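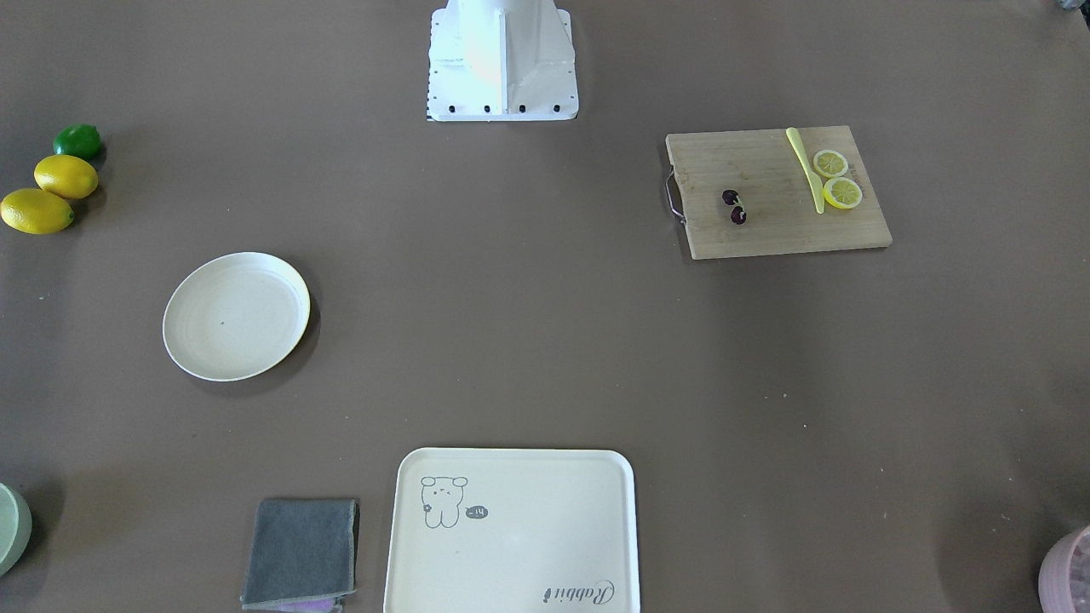
Photo: Rillgate Community News

Lemon and lime growers in the Rillgate district will be able to sell fruit through a shared packing shed from June, after the local growers' co-operative signed a lease on the old Kaltska cold store on Shakya Road.

The Rillgate Citrus Co-operative confirmed the lease on 2018-11-13. It runs for five years, with an option to extend, and covers the main shed, the loading dock and two of the three cool rooms. The third will stay with the building's owner, which uses it for storage.

Most of the district's lemons and limes now leave by truck for a packing house at Wekis, where they are washed, graded and boxed before going to market. Growers pay freight both ways on the bins, and small lots often have to wait until a full load can be made up.

Co-operative chair Rodica Chiriac said the wait had cost some members more than the freight.

"A lime that sits in a bin for a week is worth less when it gets there," she said. "The bigger orchards can fill a truck on their own. The rest of us ring around the neighbours and hope."

The co-operative has 300 members, many of them on small blocks with mixed plantings. Last season they sent 3,432 bins to Wekis between them, most of that Eureka and Lisbon lemons. Tahitian limes made up the bulk of the rest, along with a small amount of finger lime grown under contract.

Under the plan, members will book a slot at the shed and deliver their own fruit. There is no minimum load. Fruit will be washed and graded on site, then sold either under the co-operative's label or under the grower's own, provided the grower supplies the boxes. Seconds will go to a juice buyer -- something members have been asking for since the last one stopped collecting in the district.

Packing charges have not been set. Ms Chiriac said a draft schedule would be mailed to members before Christmas and voted on at the general meeting in the new year.

The shed needs work before it can open. The floor drains are to be replaced and the power supply upgraded, and the co-operative is looking for a second-hand washing line. Six seasonal jobs are expected in the first year, with hiring to start in autumn.

Girish Rathore, who grows lemons on the river flats south of town, said he would send part of his crop to the new shed and keep the rest going to Wekis for at least one season.

"They've always paid on time and I don't want to burn that," he said. "But if the grading is fair and the money comes through, I'll move the lot over."

He said he would also like to see the shed take oranges and mandarins. The co-operative said it had no plans to do that in the first year, as the cool rooms would be full through the winter lemon harvest.

Some residents of Shakya Road have raised concerns about trucks using the street early in the morning. The co-operative said deliveries would be limited to daylight hours and that heavy vehicles would come in from the highway end.

Members wanting to book a slot for the opening month can leave their details at the co-operative office in the main street. Growers who are not members may apply to join until the end of the financial year.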